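About us

Welcome, and thank you for finding your way to Bemach. We're a small independent workshop in Urkville, and we spend our days trying out grippers, arms, wrist cameras and controllers for people who have to choose between them and would like to hear from somebody who isn't selling any.

We started out in the back half of a former print works, with one second-hand arm and a controller that needed restarting most mornings (we still have it, and we're fonder of it than it deserves). A food packing firm up the road asked us which of two grippers they ought to buy, we borrowed both for a week and wrote them four pages, and things rather grew from there! Since then we have put 158 grippers through our bench trials, and 117 of those reports are free for anyone to read.

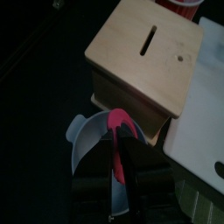

Most of our bench work uses ordinary household and toy-box sorts of things. Makers' own figures tend to come from neat metal blocks, and we wanted to know how a pair of fingers gets on with something curved, or thin, or shiny, or lying awkwardly against something else. Every gripper gets the same set of 132 tasks, run on the same arm where the mounting plate allows it, and we write down the drops and fumbles as carefully as the successes.

Our longest-running project is called Plemeck, a side-by-side comparison of two-finger grippers which we add to every May. Its younger sister, Ra, looks at small cameras fitted at the wrist: how much the fingers get in the way of the view, how the picture copes with dark tabletops and glare, and whether the cable survives a month of twisting.

We buy what we can and borrow the rest, and everything borrowed goes back. Makers may read a report before it goes up and point out mistakes of fact, but they can't change the scores.

Visitors are very welcome on Thursday afternoons. Do ring the bell twice, as the compressor is loud, and bring along any awkward object you'd like to see picked up.

Page last updated March 28, 2019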